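Workshop Tips: Trying Out Grippers, Arms and Hand Cameras on an Ordinary Table

Last updated August 24, 2023

Most of the advice on hobby and small-lab grippers comes from the people selling them, and most of their videos show a foam cube going into a bowl. I own plenty of things that can put a foam cube into a bowl, including a pair of salad tongs. The tips below are for anyone who has been lent, or has foolishly bought, more than one gripper or camera and wants to know which of them is worth the shelf space. You won't need a proper lab. A table, a few things out of the kitchen drawer and a free afternoon will do for a first go.

Before you start

Clear more table than you think you need, then clear the bit behind it. Cables always end up on the side where the tea is.

Read the box, write down what it claims, and put the box away. The Brora two-finger gripper says it will lift 300 grams. I had no reason to doubt that, but it doesn't say 300 grams of what, or held by which part of the finger. A tin of tomato purée and a half-full bag of rice can weigh the same and they are very different evenings.

Charge everything the night before. A gripper running off a tired power bank closes more slowly, and you'll blame the fingers. I marked the Brora down for a week over this and had to go back and do the lot again.

Use masking tape for starting positions. Draw round the object with a pencil on the tape and put it back in the same outline every time. If you let yourself put it "about there", you will nudge it towards whichever gripper you already like. I do it and so will you.

What to pick up

Leave the foam cube in the drawer. My own set, kept in a biscuit tin:

A teaspoon, flat on the table.
A clean dishcloth, dropped from elbow height so it lands how it lands.
A paper cup with nothing in it.
A clothes peg.
A credit-card-sized bit of cardboard.
An old black T-shirt.
An onion, skin on.

The teaspoon sorts out the stiff, chunky fingers faster than anything else. The Brora pushed it about the table like a cat with a bottle top until I put a folded tea towel underneath, which I don't count, though the leaflet suggests it. The Skakow, with its thinner tips, got under the handle more often than it didn't. Then it crushed the paper cup. I'd still keep the Skakow out of those two, if only for the spoon.

The onion is there for the skin. Loose skin comes away in the fingers, the gripper reports a good grip and the onion stays on the table. Any controller that tells you it has "confirmed" a hold is confirming that its fingers have stopped moving. Look at the onion.

Counting tries

Do 18 tries per object per gripper. There is nothing clever about the number, it's how many rows fit down one side of my notebook with a heading. Fewer than that and a lucky run looks like a skill. Write each try down as you do it, with a tick, a cross or a D for dropped on the way. Don't wait until the end of a run and fill it in from memory.

Count the lifts you had to help. I'd put an H beside them. A maker's video has no H in it anywhere, and I'd like to see the bits that went in the bin.

Swap the order halfway. If you always try the Brora first and the Skakow second, the Skakow gets a person who has warmed up.

Arms

I'll be short here, as I think most people asking about arms would be better off without one. The Josness desktop arm is a decent bit of metal with a clamp that marks soft wood, so put a scrap of cork under it. It lost its home position whenever the table was leaned on. My table gets leaned on. If you're comparing grippers, compare them held in your hand first, and bolt the winner to an arm later if you must. An arm adds its own wobble and you'll be hours working out whose fault a dropped peg was.

Do not buy a heavier clamp to cure a wobbly table. Fix the table – one folded beer mat has done for mine since October.

Cameras

This is where I've become hardest to please. There are two sorts sold for this kind of thing. One is fixed above or beside the table and watches the whole business. The other rides on the gripper and sees what the fingers are about to do. Sellers of each will tell you theirs is all you need.

A fixed view is easy to live with and easy to check over afterwards. Its trouble is that heads get in the way. Lean in to do something fiddly and the camera films your parting. Raise it as high as you can manage, and then have someone else do the task while you watch the screen. You can't judge the blocked view while you are the one doing the blocking.

A very wide lens on the gripper gets in close and takes in a great deal besides: the desk, the shelves, the plants, your trouser legs if you let it. Straight things come out bent. That's fine for telling whether the cloth is under the fingers and hopeless for judging how far away the cup is by eye. Before paying extra for a wider one, ask what you want to see in those outer parts. I asked the seller of mine and was sent the same leaflet a second time.

Black cloth is the thing to try with any camera. A black T-shirt on a pale table shows up beautifully as an outline and then turns to soup in the middle, so you can't tell a fold from a sleeve. If two cameras are priced 200 pounds apart, put the same crumpled black thing in front of both and see whether the dearer one shows you another fold. In my comparison it showed me one, possibly.

Printed markers, the blocky black-and-white squares, are used by a lot of kits to work out where a hand or tool is. They're cheap and they do work, within reason. Keep them flat and clean, and don't let a sleeve ride over them. Wrist-worn units with a marker cube on top are better behaved than a sticker on the back of a glove, which creases. They do change how you move, though. I found myself holding both wrists up like a person who has just painted her nails, and my times with the peg got worse. If you're comparing wrist units, time yourself on a dull job with bare wrists first, or you've nothing to compare them with.

The fixed view over the table, with a marker cube on each wrist and cables going back along the arms: 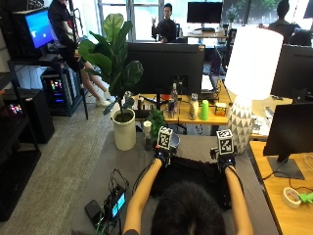

From the gripper, through the wide round lens, black cloth on a pale surface: 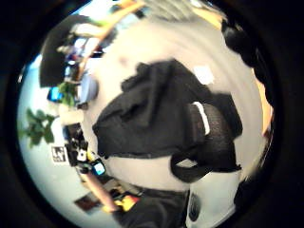

Cables deserve a heading of their own and I'm not giving them one. Run them up the arm and fix them above the elbow with a loop of soft tape, slack enough to bend, snug enough that they don't drag through the butter. Rubber bands are too tight after ten minutes. Velcro straps are fine if you have them already and not worth a trip to the shops.

Move the drinks. I know it's in every list ever written. A reach that was perfectly safe this morning is a bit longer once you've got a box on your wrist.

Lights and windows

Daylight changes over an afternoon and so does everything your camera sees. If you try one camera at lunch and the other at teatime, you've compared lunch with teatime. Either draw the curtains and use a lamp for both, or switch back and forth between the two every few tries. I prefer switching. The curtains make me sleepy.

A shiny table is a nuisance under a lamp. An old cotton sheet, ironed, makes a perfectly good dull surface. Tape the corners underneath, and pull it flat again between tries if you're using cloth objects, as a gripper will happily pick up both layers and take the credit.

Controllers and their apps

Turn off anything called "smart", "assist" or "adaptive" for the first round. Turn it on for the second round and do the same tries again. With the Skakow, assist made the onion easier and the cardboard nearly impossible. The app gave me a cheerful green badge for both.

Note the app version in your book. An update arrived between my two sessions with the Brora, changed the closing speed and mentioned it nowhere I could find.

Save your own settings on paper. I've lost them twice.

Keeping it all

Wipe rubber fingertips with a barely damp cloth and let them dry open. Flour is the worst thing I've had on them. Store the printed markers inside a hardback book and keep spare fingertips in a labelled jar, as the left and right ones on the Skakow look identical and don't fit each other's side.

Keep the packaging until you've done the teaspoon.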